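Ticket 462 – Label printer drops jobs after the first page
Status: Closed
Opened: 12 Feb 2023
Site: Gittins, ground floor stores
Device: Fellitz label printer, wired network
Priority: Normal

Reported fault
Batches sent from the Warka stock system print one label and then stop. The queue shows the job as complete. Single labels print correctly. Restarting the printer makes no difference.

Log
1. Test page printed from the front panel. Good, no fading, gap sensor reads correctly.
2. Sent a batch of 30 labels from the stores PC. One printed, queue cleared itself. Fault reproduced.
3. Sent the same batch as a saved file, bypassing Warka. All 30 printed. Cable and switch port therefore left alone.
4. Compared the Warka output with a copy kept from December. The newer file has an end-of-job command after each label. The older one has it once, at the end.
5. Template history shows the layout was re-saved under profile 707. That profile is meant for the single-label printer at Claltarora.
6. Changed the template back to the batch profile. Batch of 30 printed in full.
7. Ran a longer batch of 340. Complete, no blanks, numbering continuous. Ribbon changed halfway through and the job resumed by itself.

Cause
Wrong output profile on the shared template. No hardware fault.

Resolution
Template split in two, one per site, and the old shared copy set to read-only. Stores should pick the Gittins template from the list – the default entry still points to Claltarora until the next Warka update.

Outstanding
Default entry to be corrected. Tracked separately.
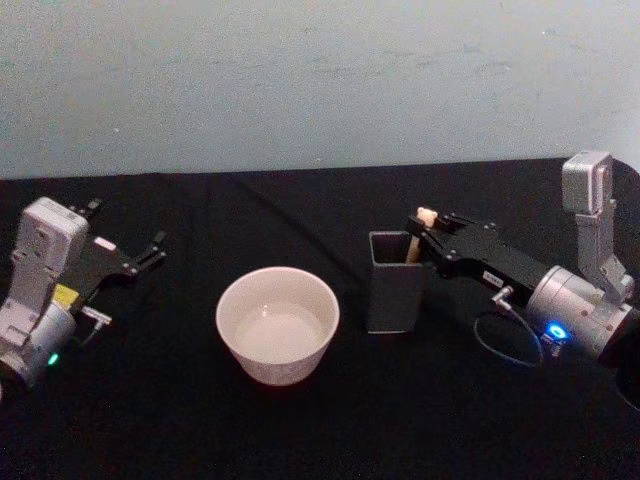 Site Systems Support, Gittins
Reopen this ticket if the fault returns. For a different printer, raise a new one.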